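The Seat for Rustport

The count finished a little after two in the morning, and she had won by 17 votes.

She stood in the sports hall of Rustport with her coat still on. All evening she had been ready to lose. She had even written a short speech for it, and it was a good speech, better than the other one. Now she folded the paper and put it deep in her pocket, and she read the other one from her telephone with a dry mouth.

Her mother had once been a member of the same council, many years before. In those days the ferry to Nindale still went every hour, and people came to the kitchen with their complaints and stayed for soup. As a girl she sat under the table and listened to talk about drains, school buses and the price of coal. She promised herself that she would never do such work. She studied chemistry in Khondokar, she married, she stopped being married, and in March she came back to sell the house. The house was not sold. Instead there was a petition about the ferry, and somebody had to carry it from door to door.

It had 377 names at the end. She could still remember most of the doors.

The first meeting of the new council was held in a room which smelled of floor wax. An old member from the hill district showed her where to sit, and he explained in a low voice that the microphone must be pressed two times. He had voted against the ferry in every budget. He was very kind to her, and this made her more nervous than if he had been rude.

“You will want to speak today,” he said. “Everybody wants this on the first day.”

“And is it a mistake?”

He thought about it. “I spoke for over an hour. It was about a bridge. We have no bridge.”

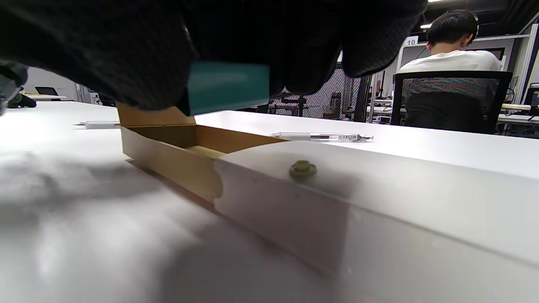 “Why did you run, if you were so sure you would lose?” he asked.

“I had already walked to all the doors. It seemed impolite to go home after that.”

He laughed, but quietly, because the chairwoman was reading the list of items. The ferry was the last one. Before it came the parking in Trelteo Street, a roof and a long report on the harbor lights. She listened to each of them as she had listened under the table – with her chin down and her hands between her knees.

When her turn came, the windows were already dark. She pressed the microphone once, and nothing happened. The old man did not look at her. He only put two fingers on his desk and tapped them, and she pressed it again. The small red light came on.

“I would like to say something about the ferry,” she said.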